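The Kameo table has been in our catalog longer than almost anything else we sell, and we still get more letters about it than about all the chairs put together. It's a plain thing, a light tabletop on four straight legs, and people seem to use it for everything except what we first drew it up for (which was sewing, if you can believe it!). So we've rewritten this page to answer the questions that come in most often, and to say a bit more about how it's made and what it's like to live with.

## The top

The wood grain runs in long, easy streaks, beige and tan with some pale yellow in between, and every top comes out a little differently. Some are quite calm and some have a lot going on, and we're sorry to say we can't let you pick. If you're ordering two tables to push together, write "pair" in the notes box at checkout and the Vincze workshop will do its best to send you two that look like cousins.

We finish the surface matte, so a lamp or a window won't throw a big white glare back at you while you're reading or sorting the mail. It wipes down with a damp cloth and a drop of dish soap. Please skip the scouring pads and anything with bleach in it, and use a coaster or a trivet for hot mugs and pans, the way you would with any table you were fond of.

## Sizes and fit

- **Kameo Long:** 118 inches around the edge, best against a wall or in a bay window
- **Kameo Square:** 70 pounds boxed, so have a second pair of hands ready at the door
- **Seat clearance:** any of our Navau stools will tuck all the way under, and so will most ordinary dining chairs
- **Legs:** they screw in by hand, with 8 bolts in the bag for the frame and a wrench to go with them

Tighten the bolts once when you put it together and then again after a week or so, when the frame has had time to settle. After that you can pretty much leave it be.

## Everyday use

We like this table best with ordinary stuff on it. Pale wood is kind to color, and even small things are easy to find again when you've set them down in a hurry: the red cap on a clear water bottle, a lavender plastic plate, the stickers on a Rubik's cube. A shallow plate with a raised rim makes a very good catchall, by the way, and it saves a lot of hunting for little packages and cards at the end of the day.

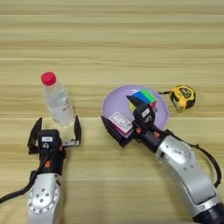
## Delivery and returns

Tables leave the Braltari warehouse every Friday and usually take a week to reach you, a bit longer if you're out in the country. You have 18 days to change your mind, and we'll arrange the pickup ourselves. Keep the box flat behind a door until you're sure, and please hang on to the corner pads, which we reuse.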